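别再给学生比赛打速度分了

先说结论,省得有人看到一半就来骂我:学生机器人社团的比赛,计时赛可以办,别拿它当主菜。我带社团带到第5年,越带越觉得这个事情不对。今天赶着写,想到哪写到哪,有错字见谅。

起因是七月的Lesthorpe联赛改规则。新版的桌面操作组,总分里速度占了一大半。放一个东西进容器,越快分越高,掉了扣一点点,扣得少到可以忽略。我们组有个高二的孩子算了一晚上,第二天跑来跟我说,老师,按这个规则,十次里掉三次也比慢慢放划算。他算得没错。我看了他的草稿纸,一步都没错。

问题就在这儿。规则教他的就是这个。

一个孩子花半年学会的东西,是“掉三次划算”。以后他去做真的机器,给老人递水杯的那种,他脑子里第一反应是什么?我不敢想。当然有人会说你想多了,比赛就是比赛,篮球赛也计时。可篮球没打算以后进别人家的厨房啊。

我们社团现在练的任务很土。Damier项目,名字是学生起的,问了好几遍也没说清楚什么意思,随他们。内容就是把面包拿起来,放进碗里。没了。绿色切割垫,粉色的碗,一个圆的一个长的,换着来。家长开放日有位爸爸站着看了一会儿,问我,就这个?练了多久?我说一个学期。他没再说话,表情我记得很清楚。

一个学期练放面包,听起来是挺丢人的。可是你自己去试试。圆的那个,手指张多大,从哪一侧下去,下去之后停在多高,往里合的时候两边是不是一起到。长的那个更烦,有棱,有头有尾,朝向一变整套动作都得重想。学生一开始全都盯着“抓”,觉得抓住就完事了,其实抓之前那一小段才是最要命的。手往下探的时候快一点点,整个判断就糊了。

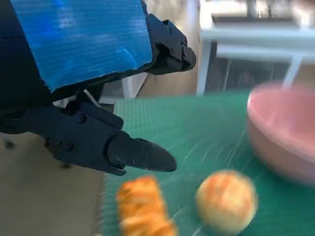

所以我给他们定的规矩是先慢后快,慢到不好意思为止。有个男生受不了,说这样练下去人家都跑完三轮了我们还没碰到面包。我说那就让人家跑。他憋了两个星期,后来自己开始往本子上记,记手指离垫子多近的时候该收,记圆面包从正上方下去和斜着下去差在哪。那个本子现在还在用,封面掉了,拿胶带粘的。

本子的事多讲两句。联赛要交的材料里没有过程记录这一项,只交视频和代码。视频还可以剪。我们社团上学期一共记了197次尝试,成功的失败的都在里面,失败的占多少我就不说了,反正不少。交材料的时候这些一个字都用不上。孩子们问我那记它干嘛,我当时答得不太好,说对你们自己有用。现在重新答一遍:因为失败的那些页才看得出你到底懂没懂。成功那一次可能是蒙的,同样的毛病连着出现、后来没了,中间那几页写了什么,评委真该看看那个。

再说说现在的评分表。我手上有去年的,25项,密密麻麻。里面跟“稳”沾边的有几项?4项。而且写法都是“动作流畅美观”这种,谁来打都不一样。美观?机器人的手伸过去放个面包,要什么美观。我宁可它写:换一个形状的东西还能不能放进去。碗往旁边挪一掌,还能不能放进去。灯关掉一半呢。这些才是考试。

去年我们去看隔壁区的队伍,程序里位置全是写死的,物体摆在贴了记号的地方,一圈跑下来漂亮极了,全场鼓掌。中场休息有小孩跑过去把桌子碰歪了一点,第二轮手就伸到空的地方去抓空气。我没有笑话他们的意思,我们前年也这么干过,而且比他们更过份。规则奖励什么,大家就做什么,小孩尤其聪明。怪规则。

有同行跟我争,说稳定性没法考,太花时间,一个队要是测几十次,比赛得办一个礼拜。这话有道理,我认。但也不是没办法。Jadoon那个小比赛就几支队伍,人家的做法是赛前抽签,每队抽三种没见过的摆法,现场各跑几次,取最差的那次算分。取最差的!我第一次听说的时候在车上,差点坐过站。这个规则一下来,写死位置的做法当场就没用了,学生回去自然会想怎么看、怎么调。没人逼他们。比赛规模小有小的好处,改起来快。大联赛要改个规则,得开多少会。

还有一个说法,说速度赛好看,能吸引新生进社团。这个我也矛盾。招新那天确实是快的东西招人,放面包的桌子前面没几个人。可是招进来的人留下来多少呢。冲着快来的,第二个月发现大部分时间在拧螺丝、理线、等标定,就走了。留下来的那几个,反而是招新那天蹲在桌子边上看了很久、什么都没问的。当然我没有什么数据,就是感觉,你可以不信。

说到圆面包。学生管它叫一号选手。表皮滑,底下颜色浅的那面反倒好拿一些,至少他们是这么跟我讲的,我自己没去试过。有一阵子整个社团为了从哪儿松手吵个没完。一派说要伸到碗里头再松,低,稳。另一派说在碗沿上面一点就可以松,手不进碗,省得碰边。吵到后来写成两份方案,各跑各的,两边都有赢的时候。我没有裁判,让他们接着吵。那是那学期最好的几次活动,我说真的。评分表上这个值几分?零分。因为结果都一样,都是面包在碗里。

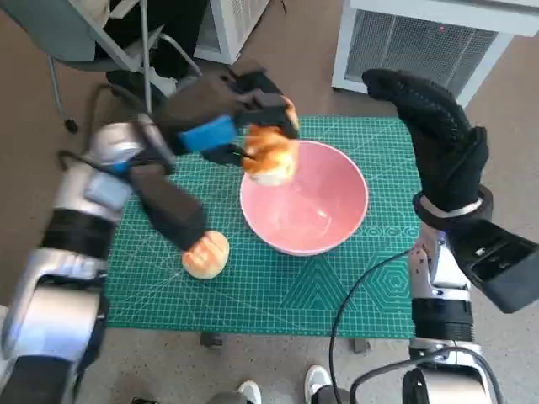
Damier练习:圆面包到碗沿上方,另一个还在垫子上。

再补一个钱的问题,不然有人要说我站着说话不腰疼。速度赛其实最费钱。要快就要好电机,要轻,要换件,摔一次修一次。Gresteo那套教学套件,我们学校申请了两回才批下来,坏一根手指要等很久的配件,等的时候全组只能看书。你让这样的学校去跟设备好的学校拼秒数,拼什么?拼预算。慢任务反过来,面包便宜,碗便宜,垫子便宜,设备差一点也能把道理练明白。对条件一般的学校,这个差别大了去了。

也有家长直接问,这么练升学有没有用。唉。没有奖就是没用,他们是这个意思,我懂。我只能说去面试的时候,讲得出自己为什么失败的孩子,比拿着一张三等奖的孩子有话讲。去年带的一个毕业生回来看我们,说面试老师问他做过最难的一件事,他讲了半天面包。对方一直在追问。录没录跟这个有没有关系我不知道,不乱讲。

所以我的建议,写给联赛那边的,也写给各校带队的老师:

速度分降下来,降到三成以下。加一轮没见过的摆法,取最差成绩。过程记录要交,手写的也收,字丑也收。“流畅美观”那一栏删掉,求你们了。

如果都做不到,先做第二条也行。

今年我们还是会报名,孩子们想去,我拦不住也不想拦。那个算出“掉三次划算”的学生现在负责写策略,他跟我说他准备两套,一套按规则刷分,一套按我们自己的标准跑,赛后放给想看的人看。我说行。第二套他最近每天留到六点多还在调,手指合上的时候老是左边先到,明天得把那一侧的参数再看一下,还要去买面包,上一批已经硬的像石头了。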